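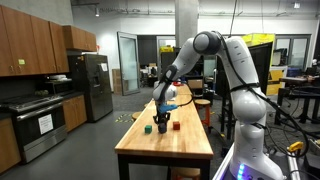 I have finally sorted out where my emergency money lives, after the best part of a year of moaning about it to anyone who would stand still. Regular readers (hello, both of you) will know I had the lot in one easy access account with Clirnov, which I opened because the rate was lovely and the app was a nice shade of purple. So now I've split it into three pots, and I think of them like the three little cubes up there, green, navy and red-orange: one for bills, one for the boiler, one for me. The navy one, the one being held just off the table, is the boiler pot. Hands off until it breaks.

What set me going was a letter. Well, an email that told me to log in and read a letter, which is a thing I could happily rant about for a whole other post. My bonus rate had ended back in July. I had missed it completely. All those months I'd been telling people at work how well my savings were doing, and they were sitting there earning next to nothing!

I added it up, against my better judgement. Compared with just moving to the next decent account, I'd lost enough for a very good dinner out, with pudding. I wasn't ruined, but I was cross, and mostly with myself, as the end date was right there in the summary box when I signed up. Page two, second paragraph. I had even ticked the thing to say I'd read it.

Anyway, the new set-up. The bills pot stays easy access, with Koltach this time. No bonus, no fancy name, a slightly dull rate that I can check in ten seconds. I moved £1,701 across on my lunch break, and it was in before I'd finished my sandwich – I had set aside the whole afternoon to worry about it.

The boiler pot has gone into a notice account with Iyamu. You have to give 29 days before you can have your money, which sounded mad to me for something called an emergency fund. But I've got cover on the boiler itself, so this pot is really for the day the engineer sucks his teeth and says I need a new one, and I reckon I could put that on a card for a month if it came to it. 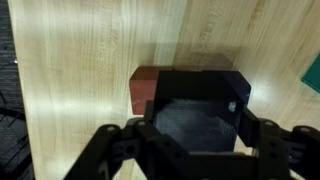

The notice is also good for me in another way. I am a terrible dipper. Give me a savings account I can get at from the sofa and by the end of the month I've "borrowed" from it for a coat. Having to ask for my own money and then wait four weeks takes all the fun out of it.

The third pot, the one for me, is a regular saver from Drudix. You can only pay in once a month, it lasts 12 months, and if you miss a payment they get sniffy and I think they can close it, though I need to read that bit again. (Yes, I am reading the bits now.) I've set the standing order for the day after payday so it goes before I notice.

My friend Bereket Lencho thinks three accounts is silly and I should stick it all in one place and set a reminder on my phone. He may well be right. He's had the same account for 16 years, though, and when I asked him what it paid he went quiet and changed the subject to football. He has since looked. He's moving too.

I have still put the reminders in, by the way. One for when the regular saver ends, and one every few months that just says CHECK THE RATE in capitals. The first went off this morning in the queue at the chemist, which gave me a bit of a fright.

Next job is the cash ISA I opened years ago and can't remember the password for. If anyone has moved an old one lately, leave me a comment and tell me how long it took, as I've been putting it off and would like to know how bad it's going to be.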